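Let the Kitchen Table Stay Scratched

30 July 2018
By R. Acheampong

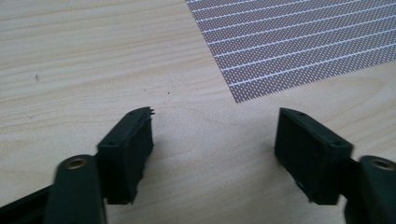
A light wooden tabletop.

In April my neighbors in Emlow threw away a good table. It had a white ring from a cup and some scratches, nothing more. They bought a new one for 411 dollars, and now they put a cloth over it so it will not look like the old one.

I think this is a sad way to live with furniture. My parents had one table for 49 years. We ate on it, I did my school exercises on it, and my father repaired his radios there. It was sanded two times in all those years. When I visit, I still find with my finger the place where my brother pressed too hard with his pen.

People say to me that repair is expensive. Sometimes it is true. But sandpaper and a can of oil cost me 5 dollars at the flea market on Traken Street, and the work took one afternoon. My arms were tired – I will admit this – but the table is again nice to touch.

Of course, some tables are made so thin that you can not sand them even once. For this I blame the makers and also us, who ask only for the price. I would like the shops to write on the label if a thing can be repaired. Until they do it, I will knock on the wood and ask the seller, even if he is annoyed with me.

Contact: Jallier Weekly, Emlow | © 2018 Jallier Weekly | Back to top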